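Review: the small arm at the Kukusberg open day

2018-08-28

I run a small packing room with Shagufta Niazi. We fill boxes with drinks, cups and snacks for meetings, and we have been thinking for a long time whether one part of this work could be given to a robot arm. So when the workshop in Kukusberg announced an open day, with a demonstration of their table setup called Plimia, we closed early and drove there. I write this review for other people with a small business who are in the same situation. I am not an engineer, and I did not pay for the visit or receive anything for writing.

Arriving and first impression

The workshop is on the second floor of the old Runton building. The elevator is slow and the sign is on the wrong side of the door, so please look for the blue mailbox. We were put in a group of six visitors. I liked this size very much. At larger fairs I always stand behind someone tall and see only the back of a jacket.

Ho-yin Liu led our group. He speaks quietly and does not sell. At the beginning he told us that the demonstration would take 3 parts: first the arm moved by hand, then the arm working by itself, and at the end a time for questions when we could choose objects for it. I appreciated that he also told us which of these he was worried about (the last one).

What Plimia is

Plimia is a package. You get an arm, a gripper with two fingers, a small camera that sits on a bracket at the wrist, and the software. You do not get a table, and you do not get a cover or a cage. The arm itself is bought from another maker, and the workshop does not hide this. Their own work is the software and the bracket, and also the two days of training which are included in the price.

The idea is that you show the task to the arm some times, and after this it should repeat the task even when the things are in a little different place. For us this is the important point. In our packing room nothing is ever exactly in the same place twice.

The bottle task

For the main demonstration they had chosen a tray and a plastic drink bottle. The bottle lies on its side and the arm should put it on the tray. It sounds very simple, and my son would do it without looking. But a lying bottle is a good test, I think. It can roll, and the wall is thin, so if the fingers press too strongly it gives in, and if they press too weakly it slides away.

I was standing near the corner of the table and could follow the fingers well. They came down at the neck, at the height of the label. Ho-yin Liu explained that the neck is stiffer than the body and that they had shown it this way on purpose. Shagufta asked if it would also take the bottle in the middle. He said yes, but that the body of this kind of bottle bends and then the bottle hangs crooked.

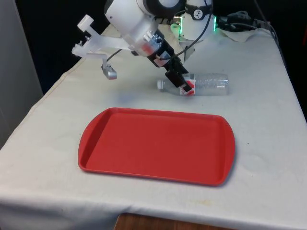 What I liked

The arm is calm. I had expected something fast and a bit frightening, like in the films from car factories, and it was slower than me at the same work, but I could stand beside it and talk in a normal voice. The light ring on the joint is a nice detail. It was green while the arm was working, and after a short time I looked at the ring first and at the arm second. Ho-yin Liu said that it changes to red when there is a stop.

I also liked that the failures were not hidden. In the second part the arm tried the bottle task six times while we were there. Two times it did not finish: once the bottle rolled a little when the finger touched it, and once it came down on the rim of the tray and fell over to the cloth. He let us watch both and did not hurry to pick up the bottle. I trust a seller more when I have seen this.

The teaching was easier than I thought. Shagufta was allowed to guide the arm by hand for one try. She said the weight is light but there is a small resistance at the wrist, and that you need to get used to it, like with a shopping cart that has one bad wheel.

What I liked less

The cables. One runs along the arm and another makes a loop at the camera, and I kept looking at that loop when the wrist turned. In our room, with cardboard everywhere, I am quite sure it would catch on something in the first week. I asked about it and the answer was that a sleeve for the cables is planned for December. For me this should be in the package from the start.

Clear plastic is still difficult. The software looks with the camera, and a transparent bottle gives it little to see. The red and white label helped a lot, according to Ho-yin Liu. Then Shagufta took a bottle from her own bag, one with the label removed, and the arm stopped above it and waited. It did not do anything dangerous, but it also did not do the work.

The white cloth on the table had gray spots in several places. This is a small thing and has nothing to do with the robot, but for an open day I would have put on a clean one.

The written material was also weak. We received one folded sheet, with the price for schools but not the price for companies. I had to ask for it by mail and waited almost a week.

Compared with Sarantis

In spring we saw the Sarantis table, so I can compare a little. Sarantis is quicker and the gripper feels more solid. But you must tell it every position exactly, with numbers on a screen, and when we moved the box by the width of my hand it closed on the air. Plimia found the bottle again after such a move in most of the tries. For a work which is always the same I would take Sarantis. For our boxes I prefer Plimia, even if I have to wait longer for each one.

Should you go?

If you are near Kukusberg, yes. The visit is free, it takes one afternoon, and you are allowed to bring your own objects, which I recommend strongly. Bring the ones that are hard to hold. Wear warm clothes, the room is cold, and the coffee machine takes only coins.

We did not order. We asked for a second appointment, with our own cups and our own cardboard, and I will add the result under this review when we have been there.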